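Chores, so far

Gallery, November update. Words by Nurhan Uçar, most pictures chosen by Zerrin Dönmez, who has better taste and more patience.

Quick one this time. People keep writing in with the same question, which is can a machine do my washing up yet. Short answer no. Longer answer, sort of, on a good day, with your cups and not mine. We've been going round workshops, kitchens and one very cold stockroom for the past few months and this page is where the table stuff goes. Shop-floor stuff is further down, notes only for now.

Why tables? Because it's where most of a household's small jobs happen. Clear the mugs, put the coaster back, wipe, move the plant so you can wipe, move it back. Takes me less than a minute and I don't think about it. Written down as steps it's horrible. Zerrin had a go at a full list for one breakfast table and stopped at 23 steps, and that was before the butter.

Most of what's being tried now starts with people. A person does the job by hand with a gripper, over and over, and the machine is meant to learn from that. So if you're after pictures of a robot butler, sorry, it's mainly people moving crockery about. I find it oddly nice to watch.
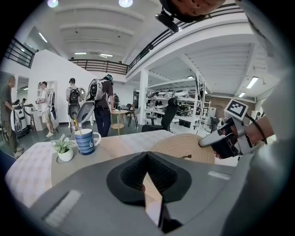

Hand-held grippers at a table: striped blue mug with a stirring stick in it, little plant in a white pot, woven jute coaster.

Mugs first then. Mugs are good news. Stiff, decent size, something to get hold of. Of everything on our list an empty mug is the thing I'd bet on. Put a stick or spoon in it and the odds drop, as the spoon pokes out at whatever angle it fancies and gets in the way of the fingers. Do you take the spoon out first? I would. Zerrin wouldn't, she carries the lot to the sink in one go. Neither of us is wrong and a machine has to be told one or the other, or be shown both and pick.

Plants, harder. The pot is easy enough, a round pot is nearly a mug. It's the leaves. They bend, they hide the rim, and if you grab one the job's failed even if the pot ends up in the right place. My own rule for these pages: if I'd be cross coming home to it, it dosn't count as done.

Coasters, worst of the three and no one beleives me. Try picking a flat one up off a table with two fingers and no nails. You slide it to the edge, don't you. That's a trick, and you learnt it when you were tiny. A thick woven one is kinder than thin cork as there's a bit of side to pinch. Putting a mug down ON a coaster is a different job again and much nearer to sorted.

Stacking. Not enough to say yet. Bowls yes, if they match. Ours don't.

Wiping. Better than I expected! Flat clear table, damp cloth, back and forth, fine. Crumbs go on the floor but they do when I do it too. The trouble is all in the clearing beforehand.

Laundry. Separate page, coming. Short version: towels slowly, T-shirts more slowly, fitted sheets don't ask.

Shop floor, notes

Akbulut (homeware shop, two floors, lovely people) let us stand about in the stockroom with a flask. They tried shelf restocking with a Fusetti arm on a wheeled base. Same box, same shelf, same height: went well. It put out 11 boxes in a row before one went in crooked, and then it couldn't see what was wrong with crooked. A lad came over and nudged it with his elbow on his way to lunch. That elbow is the bit you can't buy.

Mixed shelves were another story. 554 different lines in that stockroom, and plenty are soft, shiny or both. Cushions in plastic bags were the low point. Slips, crinkles, the label's inside the fold. We left them to it.

Price labels, surprisingly good. Little card, little slot, same place every time. If you run a shop and want one dull job gone, I'd start by asking about that one.

Vernis (cafe, morning rush) wanted table clearing and went off the idea after 2 visits. Not the breakages, there weren't any. Speed. By the time one table was clear there were people stood waiting with trays, being very polite about it. They might look again for after closing, when slow doesn't matter. I think that's the sensible place for all of this at the moment, jobs where nobody is waiting.

Nullideo get asked about a lot in the comments. We've not seen theirs running in person so nothing from us. Their clip is cut every few seconds and I'd like to see the bits in between. If you're reading, we'll come, we'll bring biscuits.

Where that leaves the list

Would trust now: empty mugs, wiping a clear table, price labels, matching boxes.
Would trust with me in the room: mug with spoon, pot plant (tough one), towels.
Wouldn't: flat coasters, anything in a plastic bag, the glass my gran gave me.

Zerrin says the plant should be on the bottom line. It's her plant we'd be using so fair enough, moved in her copy, not in mine.

More pictures when I've sorted them. Next lot is dishwashers, loading only. If you've got a kitchen we could borrow for an afternoon, ideally with a dishwasher that opens all the way without hitting something, use the contact form. Evenings after 6 are best for us.

N.U.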